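Plevcombe Deep Gray Bin: Review After Ten Months

Posted May 28, 2024
Filed under: Storage, Workshop

I bought two of the Plevcombe deep bins last July and ordered more in the winter, so I now have 4 of them in regular use. They get used hard. I sort small hardware, offcuts and returned parts for a repair business, and most of that goes into a bin, gets dug through by hand, and comes out again the same day. I paid full price for all of them and have no connection to the seller, Fliltel, beyond being a customer.

What you get

The bin is a plain rectangular tub in gray. It has tall, flat walls, a flat floor, and no lid. A lid is sold separately and I did not buy it. There are no dividers and no label holder. The product page calls it a "general purpose deep bin," and that is a fair name for it.

Mine weigh a little over 6 pounds each empty. That is heavier than the totes I had before, and I noticed it the first time I lifted one off a high shelf. The weight is an advantage once the bin is on a table, since it does not slide when you reach in and pull on something.

The floor has drain holes. I bought the bins knowing this and it has been mostly fine, but read the section on small parts if you plan to keep screws in one.

Setup

There is none. Peel off the sticker and start using it. The sticker on my first two left glue behind that took some rubbing with cooking oil to remove. The later ones came with a paper tag on a string, so that may have been fixed.

Daily use

Depth is the main reason to buy this bin, and it is also the main thing to think about before you do. A shallow tray lets you see everything at once. This one does not, unless you keep the load down to a single layer. I keep mine less than a third full when I am sorting and only fill them up for storage.

The tall walls do a good job of keeping things in. With my old totes I would sweep my hand across the bottom and send a washer over the side at least once a day. That has stopped. You can push parts into a corner and pinch them against the wall, and the wall stays put. I have leaned on the rim with my forearm for long stretches and it has not bowed.

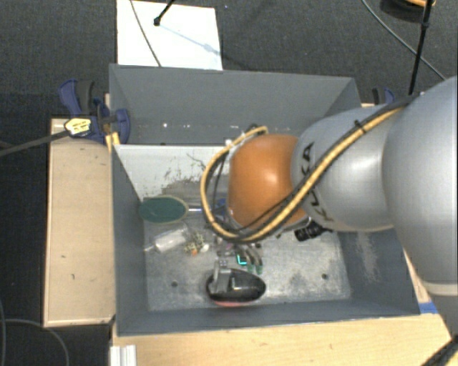 Working height matters more than I expected. On a standard table the rim comes up too high for me and my shoulders get sore after an hour or so. I moved my main sorting bin to a lower bench and that took care of it. Mbali Chauke, who shares the shop with me and is a good bit taller, prefers the regular table and has had no trouble. If you can, put a box of the same height on your table and reach into it for ten minutes before ordering.

Light is the other issue. Tall gray walls throw a shadow across the floor of the bin, and dark parts on a gray floor in shadow are hard to pick out. Black rubber grommets are the worst of the things I handle. A clamp lamp pointed straight down fixes most of it. A lamp off to one side makes it worse.

Small parts and the holes

Anything narrower than a drain hole can go through it. I lost a few springs this way before I worked out where they were going. A flat sheet of stiff plastic cut to fit the floor is the easy answer, and I keep one in the bin I use for screws. Tape over the holes also works but the edges of the tape pick up grit and start to lift.

For larger parts I leave the holes open. I can hose a bin down and stand it on two blocks, and the water runs out without my having to tip the whole thing over. Dust and crumbs of dried sealant go out the same way.

Wear

All four of mine are scuffed. The floor marks first. Metal parts dragged across it leave cloudy patches, and dirt settles into the scratches so that it never looks new again. I have tried dish soap, a degreaser and a melamine sponge. The degreaser took off the most dirt. The sponge left a shiny spot that looks worse than the scuff did.

The walls hold up better, except where something rubs the same place over and over. One bin has a pale patch on the side where I used to hang a bucket hook, and the surface there feels rough. It is only cosmetic as far as I can tell.

No cracks so far. I dropped one full of hinges off the tailgate of a truck onto gravel. It landed on a corner, and the corner has a dent the size of a thumbnail. I still use it.

Compared with the Tennant and the Stostex

Before these I used Tennant totes for several years. They are lighter, cheaper, and come with a lid. They also have sloped sides, so the floor is a lot smaller than the opening, and you lose a good deal of space at the bottom. The rims on mine split after a couple of winters in an unheated garage. If you mostly carry things from one place to another, I would still pick the Tennant. It is easier on the back and it nests when empty.

I borrowed a Stostex bin for two weeks to see if it was worth the extra money. It is better made than the Plevcombe. The edges are smoother, the handles are deeper, and the floor did not scuff as quickly. It is also shallower, and for my work that was enough to rule it out. I had parts on the floor again by the second day. Someone who sorts light goods and wants to see everything at a glance should look at it first.

What I would change

The handles. They are shallow and the lower edge is sharp enough to feel through thin gloves when the bin is full. I ran a piece of medium sandpaper along each one and that helped.

I would also like a choice of color. A white or light tan floor would make dark parts far easier to see, and I would pay a bit more for it. I wrote to Fliltel to ask and got a polite reply saying gray was the only color planned.

Stacking is just fair. Empty bins sit one on top of another but do not lock, and a stack of four leans. I keep mine two high.

Price and ordering

My last order came to $441, which included the two extra bins, a rolling steel rack to hold them and freight. Freight was a large part of that. The bins do not nest, so they ship in big cartons, and a single bin costs nearly as much to send as a pair. Order what you need in one go if you can. Delivery took nine days the first time and just under three weeks the second. One carton arrived crushed at one end but the bin inside was fine.

Who it suits

Buy it if you handle heavy or awkward parts and need high walls that stay straight. Skip it if you carry your bins more than you work out of them, or if most of what you sort is small and dark and you do not have good overhead light.

I give it 4 out of 5. I plan to order one more before the end of the year, for the hinges.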